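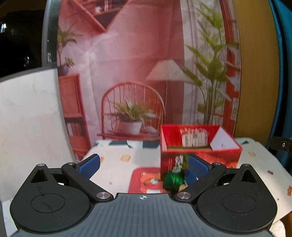
Consejos para el taller cuando una parte del trabajo pasa a la máquina

En Terkeo preparamos cajas de regalo y de labores: hilo, tarjetas, flores pequeñas, a veces una bandeja. Desde enero una parte del cierre y del etiquetado la hace una línea automática, y en la mesa trabajamos también con pinzas de mano, de las mismas que usará después el brazo. Yo escribo estas notas para los compañeros de Tredutmont, que empiezan el 17 de julio, y las dejo públicas por si ayudan a otros talleres pequeños. El español no es mi primera lengua; Rekha Kamath ha corregido lo más grave.

La mesa

Poned un mantel liso y bien estirado. Si el mantel hace una arruga, la caja se mueve cuando la pinza entra. Nosotros fijamos la tela por debajo con cinta de doble cara y la cambiamos cuando pierde fuerza. Los estampados pequeños no molestan a las personas, pero a Murali Shenoy le gusta más un color solo, y en su mesa tiene uno gris.

La caja se coloca abierta y con la etiqueta siempre en el mismo lado. Parece una tontería. En las primeras semanas cada uno la ponía a su costumbre y al final del turno había que girar media estantería.

Coger el hilo

El hilo es la pieza más difícil de todas las que tenemos. Una madeja apretada se coge bien; una floja se abre y después ya no cabe. Antes de usar la pinza:

- Quitad los cabos sueltos o metedlos hacia dentro.
- Acercad la pinza abierta, despacio, hasta que un dedo toque la madeja, y solo entonces cerrad.
- No apretéis hasta el final. Si el hilo queda marcado, habéis apretado demasiado.
- Con flores encima, coged más abajo. El tallo aguanta muy poco.

Las almohadillas de los dedos tienen textura y recogen pelusa. Se limpian con un paño apenas húmedo, sin alcohol. Geetha Pillai las limpia cada vez que cambia de color de hilo, y en su mesa casi no hay manchas de un color en otro. Yo lo hago menos y se nota.

Las tarjetas

Van dobladas y de pie, en una esquina. Con los dedos de la mano se pone una tarjeta sin pensar; con la pinza hay que cogerla por el doblez, porque por el lado abierto se separan las dos hojas. Si la tarjeta se cae, se deja y se sigue. Se arregla al final con la mano, que para esto es más rápida.

La muñeca y la espalda

La pinza pesa más que unas tijeras y el brazo se cansa de otra manera. A mí me dolía el pulgar, a otros el hombro. Lo que mejor nos ha funcionado es subir la mesa hasta que el codo quede un poco por encima del tablero, y cambiar de tarea antes de tener dolor. Tres personas se turnan en cada mesa de pinza. Pedidlo desde el primer día, cuando todavía se está organizando el horario, que después cuesta mucho más.

Qué ha cambiado para nosotros

La línea Pisharody, que es como llamamos a la cerradora, hace roughly lo que antes hacíamos entre varios con el rollo de cinta. 

Perdón, aquí se me queda el inglés del manual; quiero decir que hace más o menos lo mismo. Salen unas 3000 cajas al mes, y ya no cerramos ninguna a mano salvo las de tamaño especial. El trabajo que queda en la mesa es más fino y también más callado. Antes se hablaba mucho mientras se cerraba. Ahora hay que mirar lo que se hace, y la conversación se ha ido a la pausa.

No todo el mundo está contento. Grethe Oddsson, que llevaba el cierre desde el principio, pasó a revisar las cajas que la máquina rechaza, y dice que ese puesto es más aburrido de lo que le prometieron. Sumathi Panicker, en cambio, aprendió a ajustar la línea y no quiere volver. Las dos tienen razón, creo yo. Mi consejo para los encargados es preguntar antes de repartir los puestos nuevos, y volver a preguntar cuando pasen unos meses.

Cuando la máquina rechaza una caja

Apuntad el número en la hoja y el motivo con una palabra: tapa, etiqueta, peso. En junio tuvimos 343 rechazos y la mayor parte eran de tapa; se corrigió moviendo la guía un poco hacia la izquierda. Sin la hoja habríamos cambiado la cinta otra vez. No metáis la mano para sacar una caja atascada: primero se para, después se abre.

Guardar la pinza

Se guarda abierta, sobre una tela, con los dedos hacia dentro del cajón. Las carcasas se rayan con facilidad, pero una raya no cambia nada en el funcionamiento. Los ejes de las articulaciones sí hay que mirarlos: si uno tiene juego, la pinza cierra torcida y el hilo se escapa siempre por el mismo lado. En ese caso dejadla aparte con una nota y coged otra.

Categoría: Trucos de taller / Empaquetado / Automatización

Contacto: Terkeo, extensión 3382 | © Terkeo | Volver arriba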